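Keep the used pads

Our skills lab at the Ciobanu building went through 212 suturing pads last year, and most went in the bin with a third of their surface untouched. I have been teaching basic closure there long enough to have thrown out plenty of them myself. I now think it's a bad habit, and the cost is the smaller part of why.

Cost first, though, as it's what the department asks about. A carton of the Clanis pads comes to $449 before freight. We order them before the July intake and again whenever someone finds the cupboard bare. The pads are decent. They hold a stitch without tearing if you take a sensible bite, and the surface has enough texture that students stop treating it like a sheet of rubber. But every group expects a fresh one at the start of the session, and a fresh one is what we hand out. A student puts in a few stitches along one cut, the session ends, the next group arrives, and the pad is "used".

I think the used pad is the best thing in the room. It is a record of what a person did with their hands, in order, and it doesn't flatter anyone. If you take it away at the end of the hour, the student goes home with a general feeling about how it went. In my experience that feeling is wrong about half the time, in both directions. Confident students remember the one good knot. Nervous ones remember dropping the needle. Neither remembers that their spacing opened up as they went along the row, which you can see on the pad in a second.

Spacing is the first thing I look at. Then the bites on either side of the line, whether they match. Then where the knots sit, and whether they've been laid off to one side of the incision or left on top of it. Then the tails. I get into arguments about tails. Plenty of instructors don't care how they are cut on a practice pad, on the grounds that it's only practice. I was taught by people who cared a great deal, and I've come around to their view. A tail cut too short means the knot can slip. A tail cut too long gets caught up in the next stitch, and on a patient it can poke and irritate. Cutting the tails is a separate step done after the difficult part is over, and so it tells you how a person works when they think they have finished.

Beat Brunner and I ran the same session on alternate weeks for a year, and we disagreed about this. His position is that beginners should do volume. Put in as many knots as the hour allows, don't stop to look, let the hands learn the motion, and fix the finer points later. He's a good teacher and his students are quick. My trouble with it is that the hands learn whatever they are given. If someone wraps the thread the same way for both throws, they will get very fast at tying a granny knot. I have had to unteach that in final-year students, and it took longer than teaching it properly would have.

So for two terms I tried something else. Each student got one pad, with their name written on the back in marker, and kept it for 5 sessions. New work went below the old work. Nothing was cut out unless I had looked at it first. The tray at the front held spare pads for anybody who tore theirs, and fewer were needed than I had budgeted for.

The grumbling was predictable. The pads looked grubby by the third week. Some students were embarrassed to have their first row sitting there next to their latest one. One asked if she could start over, and I said no, and she was cross with me until about week four, when she laid hers beside her neighbour's and could see for herself that her bites had evened up. I didn't have to tell her she'd improved. I'm not good at that sort of encouragement anyway and it was a relief to have the pad do it.

There is a reasonable objection that silicone and foam pads degrade. They do. After enough passes through the same area the edges of the cut start to gape and the needle tracks open up, and then you are practising on something that behaves like nothing at all. The Flustix ones are particularly bad for it. They're cheaper and softer, and the top layer lifts away from the one underneath if you pull too hard on the first throw. I wouldn't keep one of those past its second session. The answer is to buy the better pad and use all of it, starting at one end and leaving clear space between the cuts. Students will put their first incision straight through the middle if you let them, and after that there's no room for a decent second one.

Another objection is that a pad doesn't bleed properly, doesn't move, and doesn't have anyone attached to it. Also true. I don't think this matters much at the stage I am talking about. When you're learning to form a loop around the jaw of a needle driver, reach through for the short end and draw the knot down flat, a surface that stays put is what you want. The difficulty can come later. Some suppliers now sell pads with coloured fluid and I've tried a set from Bovo. Students liked them. I found they spent the time mopping.

What I would defend most strongly is leaving the finished stitches in place while the next one is being tied. It's common for people to work on a clean stretch, with the earlier stitches snipped out so they're not in the way. I'd leave them. They give you something to measure against while you still have the chance to match it, and they make you manage your thread around other people's tails, or your own.
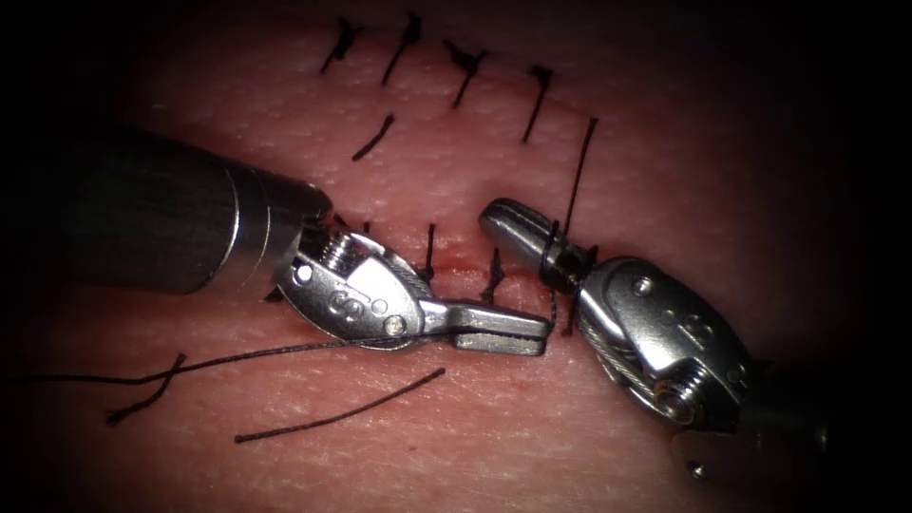
The wrap is the moment I watch for. If the jaws are held close together and close to the line, the loop stays small and the short end is within reach. If they drift apart, the thread has further to travel, the loop gets big and floppy, and it slides off the end as soon as the jaw opens. Students who lose the loop tend to blame the thread. Sometimes they have a point, as black silk that's been sitting in a drawer for years gets a bend in it that nothing will take out. Mostly they're too far from the wound. Move in, keep the tips just above the surface, and it stays on.

Tension is the other half of it. On a pad you can pull as hard as you like and it won't complain, so people do, and the surface puckers up on both sides. I tell them to stop when the edges touch. This is where the earlier stitches help again. A row where the second one is strangled and the third one is slack is hard to miss, even for the person who did it.

I have asked the department to make the one-pad rule standard for first years. The reply was that it would complicate storage. It would. We would need a labelled shelf, and somebody would have to keep the pads flat and out of the sun, and a few would go missing. We already store 212 of the things over a year and then pay to have them taken away, so I think we could find a shelf.

Beat still gives his groups new pads every time. We've agreed to leave it at that for now. I did notice he has started keeping a few of the used ones on his windowsill, and when a student asks how close together the stitches should be, he reaches for one of those.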